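22 de junio de 2024

Sigo dándole vueltas a lo de si las máquinas servirán pronto para la casa. En abril leí el folleto de Plevomport, que promete un brazo para ordenar dormitorios, y desde entonces miro mis propias tareas de otra manera. Doblar una toalla ya les cuesta. Recoger una cama revuelta me parece bastante más difícil: cada cosa pesa distinto, se arruga distinto y va a un sitio distinto.
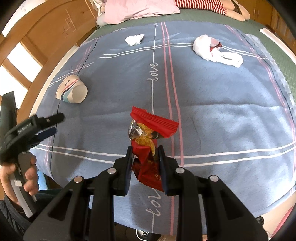 El envoltorio rojo, entre los dos dedos de la pinza. Quedan el pañuelo, la bolsa y la zapatilla.

Un envoltorio no tiene forma fija. Si se aprieta por el centro, cede, y los extremos se van cada uno por su lado. Con la mano lo hago sin pensar. Con dos dedos rígidos hay que elegir bien el punto, y todavía falta decidir que aquello es basura y que el peluche no lo es. Esa parte la sigue poniendo una persona.

El modelo de Akside cuesta 1.845 euros y levanta hasta 500 gramos, según su hoja. Para pañuelos y bolsas sobra. Para estirar la manta de cuadros no sé, y la hoja no lo dice. El de Udton ni siquiera menciona la tela.

Mi impresión de hoy: en un taller, con piezas iguales y siempre en el mismo sitio, sí. En un dormitorio, todavía no – quizá cosas sueltas, despacio y con alguien cerca.

Mañana quiero leer lo de Mokoena sobre los zapatos. Son 2 páginas. También tengo que comprar bolsas de basura.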